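Cider in the back bedroom, year two

I said last April that I wouldn't make cider again until I had somewhere better to keep it. I still don't have anywhere better, and there are two fermenters going in the back bedroom as I write this.

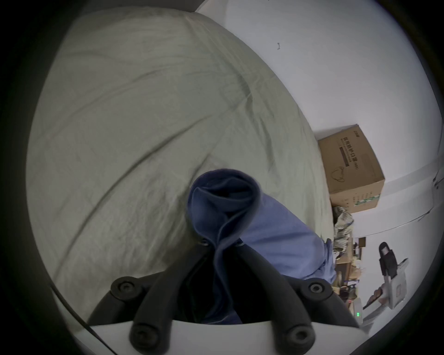 2 min read

The apples came from the Siqueira orchard outside Hunton, same as before. They sell windfalls by the crate once the picking is done, and you take whatever mix you get. This year's was heavy on sharp ones, with a few crates of something small and russeted that nobody at the gate could name. I bought more than I meant to and made two trips.

Pressing took most of a day. I rented the bigger press from Dukov, the hardware place, and it was worth the extra money. Last year I used a tabletop one and my shoulders hurt for a week. The juice came out darker than I remembered, and the gravity reading was 1.052, which should finish a little over six and a half percent if it goes dry.

I split the batch. One fermenter got a packet of plain champagne yeast. The other got nothing at all, just whatever was living on the skins. The packet one was bubbling by the next morning. The wild one sat there for days and I nearly gave up on it – then I came in with my coffee and the airlock was ticking away.
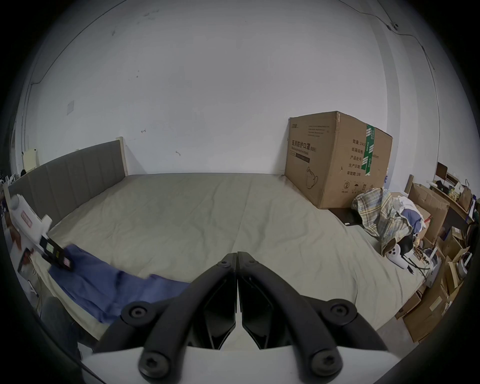
Posted by the Plutadik Cellar Notes author in Cider

The smell is the main drawback of the back bedroom. For the first week it was mostly sulfur, and I kept the door shut and the window open an inch. That passed. Now it smells like bread and bruised apples, and I don't mind it.

Temperature has been easier than I expected. The room stays in the low sixties if I leave the radiator off. Last year I had the fermenter in the kitchen next to the stove, and it went too fast and came out thin and hot. I drank it, but I didn't give any away.

I tasted both last night. The champagne yeast one is clean and very sour, and it will need a few months before it's pleasant. The wild one already has more going on. There's a bit of clove and something like pear skin, and it still has some sugar left.

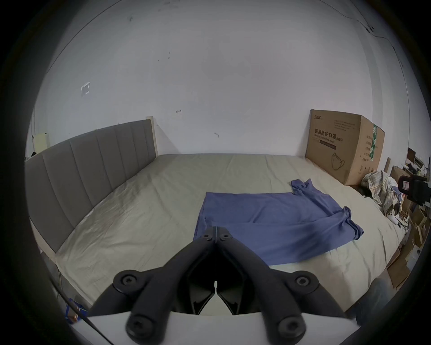
I plan to rack both of them this month and leave them alone until spring. I have 26 swing-top bottles saved up, so I'll need to find more or put part of it in a keg. I'm leaning toward bottling the wild one and kegging the other, with a little sugar in the bottles for fizz. If you've primed a wild cider that wasn't fully dry, leave a comment and tell me how much you used. I had one bottle burst last year and would like to avoid doing that again.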